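Home | Notebook | Kit list | Bookings | Contact
Filed under: Grippers, Spending

8 June 2018

Budget notes for the second half. Lilla wants the equipment list before she closes the Dosbridge order, so this is what I have so far.

Hand-held grippers. We have two and need five if the food tasks are to run on more than one table. Jaslow quote 1,055 for three, bushings fitted, delivery in July. Tambunan are cheaper per unit but sell the fingers bare, and I don't want to spend another afternoon pressing brass rings into links. My vote is Jaslow. Zulkifli would like a spare pair of fingers per tool as well. Not in the quote, have asked.

Cups. Clear plastic, ribbed base, the same sort we use now. They are thin, so it is easy to see how hard the fingers are closing, and I'd like to stay with them. Put down 32 to start.

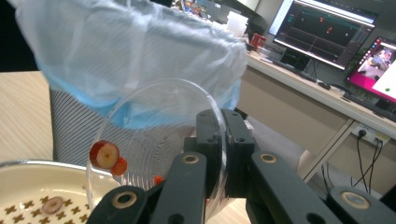

Cup tipped over the star-patterned plate, grape pieces coming out. One slice on the plate.

Grapes go on the weekly shopping and not on this budget. Cut pieces are a better test than whole ones for the pouring task, and cost nothing extra apart from the time with a knife. Plates we can leave alone until someone breaks one.

Desks and power. If we go to five tools we need another outlet strip under the long desk, with the cables tied up properly. Cheap, so I've put it under sundries. No new monitors this year — the ones we have will do.

Robot arm. Zulkifli's figure for the Zultilell arm is still without the mount or the service plan. I would hold it over until we have both in writing. Lilla agrees.

To do: chase Jaslow on spare fingers, ask Tambunan if they will fit bushings at a price, send the list to Lilla.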